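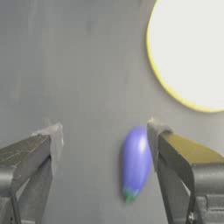

Section 4: Running Your First Pick

Okay, by now you've got the arm clamped down, the Naden controller talking to your laptop, and (I hope) a cup of something nearby. I'm Hemi Merrick, I wrote most of this guide for the Funberg Robotics Club, and this is my favorite section, so forgive me if I ramble a bit!

Your job here is to get the toy eggplant off the mat and onto the plate. The wrist camera view should show you both finger tips, a good wide gap between them, and the eggplant somewhere in that gap. If all you see is gray mat, you're too far off to the side and you need to go back to the homing steps in Section 3.

4.1 Before you power up

1. Check that the red stop button is popped out and that you can reach it without leaning over the arm. Then push it in, try to move the arm from the laptop, and make sure it refuses. Do this every single session, even if you did it an hour ago.

2. Look at the pads on the finger tips. Give each one a gentle tug. If a pad slides, peel it and put on a fresh one from the drawer marked Bisgaard (that's the name of last year's team, they left us their whole stash).

3. Put the plate down first and the toy second. I like the plate off toward the upper right in the camera view, far enough away that the fingers can open all the way without bumping the rim.

4. Set the eggplant down with the stem pointing toward the bottom of the camera view. A small tilt is fine. You want the fingers to close on the sides of the fat part, and this way you get them there without turning the wrist.

CAUTION: Hair up, sleeves up, lanyards off. The gripper doesn't pinch very hard at club settings but it will happily hang on to a hoodie string.

4.2 Lining up

5. Open the Muvetti program and choose Manual, then Slow. Please don't skip Slow. Set the speed limit to 12 and leave it there until you've finished this whole section.

6. Open the gripper fully and bring the arm down in small taps of the down key. Stop when the finger tips are level with the fat end of the toy and then look from the side, with your own eyes, to check how high you are over the mat.

7. Now nudge left or right until the toy sits in the middle of the gap. It's really common to end up with it closer to one finger, usually the right one on our arm. You can still get a grab from there, but the near finger touches first and shoves the toy over before the other one arrives, and sometimes it rolls. Two or three taps to the right normally sorts it out.

Note: tapping right moves the whole gripper right, so the toy slides left on your screen. Everybody gets this backward the first time (I did it for most of November).

4.3 Closing and lifting

8. Set grip force to 30 and press Close. Wait for the beep. If you don't get one, press Open and go back to step 7.

9. Lift with six slow taps and pause. Watch the toy on screen. If it's slipping toward the stem end, lower it back down, open up, and grab a little higher on the body.

10. Move over the plate, come down until the toy is just above it, and press Open. Don't drop it from way up, it bounces and then you're crawling under the table.

11. Raise the arm, press Save Run, and type your initials and the word pass or miss. Misses are useful too, so save them!

4.4 If the picture looks funny

Plate is a big white glare: the camera is getting too much light bouncing off it. Open Camera Settings, switch exposure from Auto to Fixed, and start with 500. Go lower if the plate is still blown out, and stop before the fingers get too dark to make out.

Edges look fuzzy: wipe the lens with the little cloth, never a paper towel. Things very close to the camera stay somewhat soft even with a clean lens, and you can work with that.

View is frozen: close Muvetti, unplug the camera cable, count to ten, plug it back in, and reopen. Leave the arm alone while you do this.

Once you've saved a few passes in a row, go on to Section 5, where we record the waypoints and let the arm try it by itself.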